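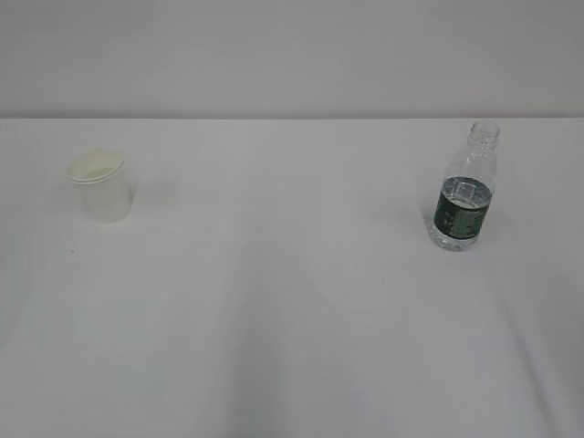

Comparing a tipping bucket rain gauge with a manual gauge at Flustotcombe

Aim

The school already had a manual rain gauge on the field, read each morning before registration. We added a tipping bucket gauge, the Stallska, so that rain could be logged overnight and at weekends. The aim of the project was to find out whether the two gauges agree well enough for the new readings to be joined on to the old record.

Site

The gauges stand on short grass between the hockey pitch and the lower fence. The old gauge was set up before the Petrenko building went up, and that building now shelters the field a little when the wind is westerly. We could not move the old gauge without breaking the record, so the Stallska was put beside it and has the same shelter. This means our comparison tells you about the instruments but not much about how good the site is.

The rim of the Stallska is higher than the rim of the manual gauge. We expected this to make it read slightly low on windy days, as more rain is carried over the top.
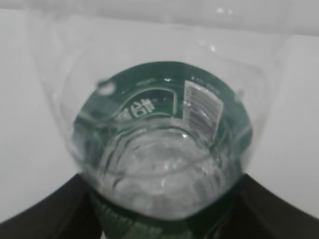
Calibration of the tipping bucket was done indoors before it went outside. A known amount of water has to go through the funnel slowly, and the number of tips is then compared with what the maker's sheet says it should be. If the water goes in too fast, some is lost while the bucket is moving and the gauge reads low. We used 200 ml each time, measured in a cylinder. A clear plastic water bottle is easier to keep an eye on than a can when you are filling a cylinder to the line, as you can see the water coming up to the neck. Our first run was spoilt by pouring too quickly. For the later runs we put a piece of sponge in the funnel, soaked beforehand so that it did not hold any of the measured water back.

The gauge counted slightly fewer tips than it should have. We turned the stop screws up a small amount on both sides and ran the test again, and the count was then within the range on the sheet.

Logging

The logger is an Ernero, which stores the time of each tip. It holds 512 entries and then overwrites the oldest. In ordinary weather that is plenty, but in a very wet week it can fill up, and we lost the start of one storm this way. After that we downloaded it every morning when the manual gauge was read.

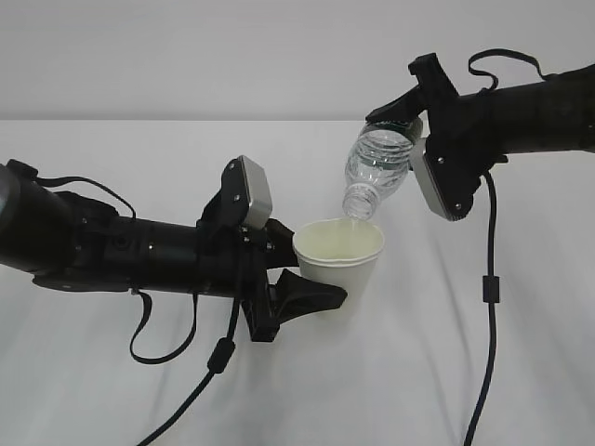
Last changed: May, 16:40 (results section rewritten, leaf problem added)

Results

On days with steady rain the two gauges agreed closely. The Stallska was usually the lower one, and the gap was biggest on days when the wind notes said "strong" or "gusty". This fits with the rim height, although we did not have an anemometer on the field to test it properly.

On days with only drizzle the tipping bucket sometimes recorded nothing at all while the manual gauge had a trace. Some of this is water left in the bucket that has not been enough to tip it – it then gets counted on the next wet day. Over a whole month this evens out.

There were two periods we left out completely. In one of them a leaf had blocked the funnel and the water was coming through long after the rain had stopped. In the other the manual gauge was not emptied over half term.

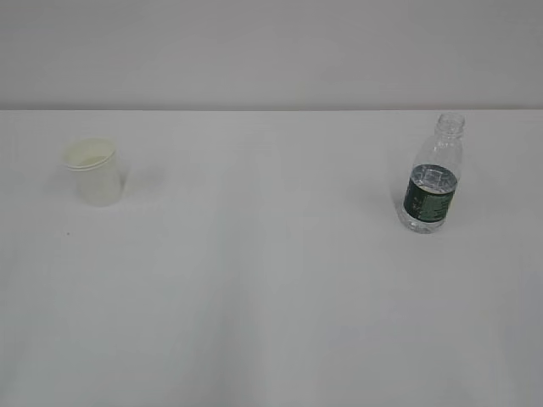 Zulema Palma asked whether the blocked days should really be left out, as the monthly total from a blocked funnel may still be nearly right once it has drained. We checked this. The total for that period was lower than the manual gauge by more than on any other wet days, so some water had probably evaporated or splashed out, and we kept to our decision. The raw figures are in the appendix so that anyone can put them back in.

Further work

The rim heights should be made the same and the comparison repeated over a winter. A mesh over the funnel would help with leaves, but it needs calibrating again once it is fitted. Until then the manual gauge stays as the official record for the field.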